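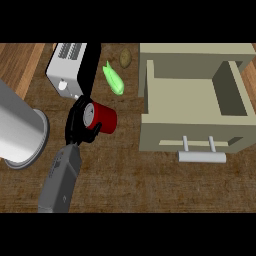 A simulated tabletop task in Tekano's remote-control setup: the gripper holds a red can beside an open-topped cabinet. Render: Tekano.

Tekano Publishes Remote-Control Demonstrations, Failed Attempts Included

Povivgate, June 5, 2025 – Tekano today released 3,126 demonstrations of simulated tabletop tasks, each one recorded while a person steered a robot arm by remote control. The company is making no claim that a robot trained on them will be useful in anyone's kitchen.

Showing a robot what to do is often presented as the easy way to teach it. Tekano has its doubts. A person at the controls hesitates, overshoots and picks up habits, and a robot that learns by copying can learn those as well. Success in a simulator also says little about how a real can or a real potato behaves when a gripper closes on it.

For that reason the release keeps the failed attempts, labeled as failures. Operators worked in sessions of 50 attempts, and none were removed for looking clumsy.

Studard, which builds hand-guided arms, will repeat 8 of the tasks on physical hardware by moving the arm directly. The two companies disagree on which method gives better training material – Tekano expects the gap to be smaller than either side's marketing has suggested, its own included. Results are due in October and will be published whichever way they fall.

The recordings are free for research use. Commercial users should write to the Fragkou office, which handles licensing.

About Tekano
Tekano makes remote-control software for robot arms and is based in Povivgate.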